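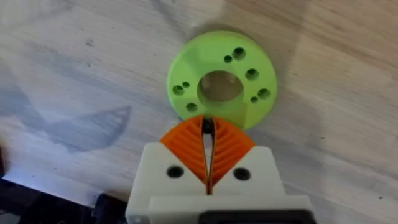 *The green disc on the workshop table, notch side down.*

**Parts Corner: in praise of the green disc**

Regular readers know this column has a soft spot for small pieces that do one job well, and this month we get to write up one of our favorites. If you've been in the Trollham workshop since August you have probably handled it, because it tends to travel from table to table and somebody always picks it up. It's lime green, it's flat, it has a big round hole in the middle and smaller holes around it, and we think it is a lovely bit of work!

It came out of the Brativach project, our long-running attempt at a tabletop sorting toy that can be taken apart and put back together by anyone who feels like it. The disc is the middle layer. A post comes up through the big hole, the layer above sits on pegs, and the pegs drop into the small holes. When it all goes together the top layer turns with the disc and you get a very satisfying little clunk.

Why so many holes, and why two sizes? We get asked this at every open evening. The larger ones take the pegs that carry the load. The smaller ones are for the locating pins, which only have to stop things from creeping sideways. Some of the holes sit in pairs, one big and one small, and others are on their own, so there is only one way the top layer will go down. You can try it the wrong way all you like (and people do, with great determination) and it just sits there rocking. Turn it a bit more and down it goes.

Then there's the notch. The first discs were plain circles, and they were a pain. On a table full of parts you had to look for the lone hole and work back from there. The newer version has a flattened notch in the edge, and now you can find your place with your thumb while you're looking at something else. It took us 19 versions to get to the current shape, and I'd put the notch at the top of the list of things we should have done sooner. It also gives the disc a bit of character, like a cookie somebody started on.

A word on the finish. We tried a glossy one for the last open evening and it looked terrific in the display case and terrible under the ceiling lights, where all you saw was glare. The matte surface with that slight texture is far nicer to hold and the holes show up clearly as dark spots against the green. And the green! There was a long discussion over color, with a strong party in favor of gray. I'm so glad gray lost. On a pale wooden table a gray disc would have vanished every single time, and we've all spent enough of our lives looking under benches.

**Make one yourself**

The files for the disc are in the shared folder under Brativach, middle layer. Please use version 19 and leave the older ones alone, as the pegs won't fit. A few notes from those of us who have made a pile of them:

- Clean up the inside of the small holes first. A burr in there will hold the pin up just enough to drive you crazy.
- Go easy on the outer edge. A light pass is plenty.
- Test with the loose pegs from the Muriithi tray, and put them back after. There were 40 pegs in that tray at the start of the season and there are not 40 now.
- Mark the underside with a pencil if you're making more than one. They look alike until you need a particular one.

We'd like to have 10 finished sets ready for the Puvitz family day, and the discs are the part we're shortest on. If you can make even one or two, drop them in the box by the door. Other colors are welcome as long as they're bright. Somebody has promised orange and I can't wait to see it.

**What's next**

The top layer gets its turn in the next issue, along with the post, which has been redrawn to sit a little lower. There is also talk of a bigger version of the whole toy for the front hall, one you'd need both arms to turn. The drawing is pinned up next to the sink and you're invited to scribble on it. So far the scribbles mostly ask how much it will weigh. Fair question, and we'll have an answer once someone has done the math.

Thanks to everyone who sent kind words after the last column on hinges. This newsletter now goes out to 400 households, and it's a treat to hear that some of you read as far as the parts page. Notes, corrections and pictures of your own discs can go to the usual address.

*Trollham Workshop News, 12th February*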